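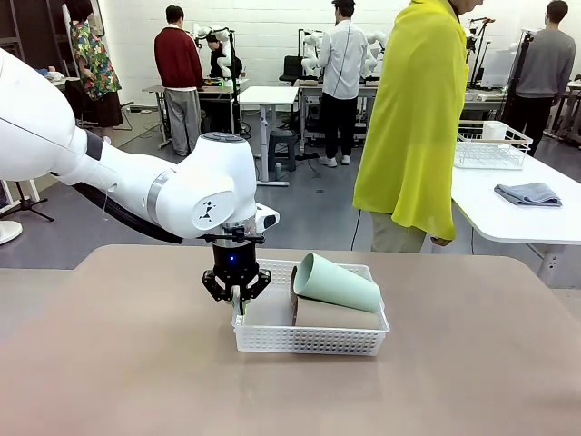 The Basket and the Cup: a Povwood gallery

Words by Sinéad Ó Riain. Posted February 17, 2026

Every shared workplace has a cup problem. Ours at Povwood in Etham is average, I'd say, with ambitions. Cups go out in the morning full of hope and tea, and by late afternoon they have settled on every flat surface like pigeons. Some of them come home. The others winter behind monitors.

Last June we bought plastic baskets, and people were sceptical (I was people). The theory was that you take the basket to the cups, fill it, and take it to the sink in one go, where previously everyone had carried a single mug very slowly with an expression of great personal sacrifice. I've been keeping this page ever since, partly as a record and partly because it annoys the right colleagues.

It's a short gallery this time. The Carroll corridor album is elsewhere and frankly a bit much, all those teaspoons.

Green on top of brown

Two cups in the white basket, both lying on their sides, the mint-green one on top of the brown one. I'm fond of the mint green. It's a colour you would never choose for a wall and would fight a colleague for in a cup.

Lying down is the default position for a cup in a basket and I've given up objecting. They go in upright if you're patient and the basket is on a level surface, and then you pick the basket up and they lie down anyway. What I do ask is that they're emptied first. The small holes in the sides of that basket are lovely for air and very poor at containing a latte.

The rack, in its spare time

There's a white wire dish rack on the white table in that same picture, with a white box in it and a folded cloth near the front edge. A dish rack will hold anything except dishes if you leave it alone for long enough. I've found post in ours, and once a single glove, drying between two slots as though someone had washed it up.

The cloth, though, is folded. I'd like that noted. Grey-blue, folded, near the edge where you can reach it. Standards are being kept up somewhere.

A note on the basket itself

I get asked where they came from. Trornutus, the household shop by the station, bottom shelf, beside the doormats. We bought four. They are rectangular, white and perforated, with no charm whatever, and they've outlasted the wicker one that had charm and shed it all over the carpet.

Rinse them under the tap, shake them over the sink (over the sink, please), and leave them upside down. Something sticky always gets into one corner. A washing-up brush with tired bristles is better at corners than a new one, so the old brush lives under the sink and should stop being thrown away by well-meaning persons.

The paper contingent

A brown cardboard cup held upright, rolled rim, small green label or tag near the bottom. The basket has one flat white rectangle lying in it, card or paper, and I can't tell you what it says. Tall paper cups are the ones I have mixed feelings about: handsome in the hand, hopeless in the wash.

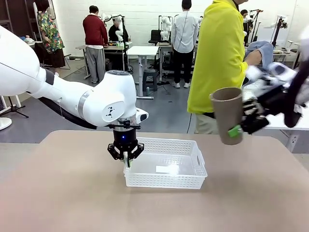

Can paper cups go in the same basket as the mugs?

They can travel together as long as the paper ones are empty, but take them out at the sink and put them in the cup bin beside the door. Anything that has been through the washing-up bowl once is pulp and can't be recycled.

Odds and ends

Cards, receipts and notes to self do get into the baskets. If you find one, put it on the windowsill. It will be claimed within the day or become a bookmark.

The cupboard above the kettle holds 44 mugs when they're all home. I have seen this happen one time, just after New Year, and stood there for a bit.

Somebody suggested a rota. We had a rota. It was laminated, and it's currently under a wobbly table leg doing the best work of its career.

If your own cups have been well behaved (or magnificently not), send me a picture and a line to go with it. Lids are welcome. I'm still looking for the bottom half of the blue travel mug, last seen heading towards the Carroll room with 30 sugar sachets in it.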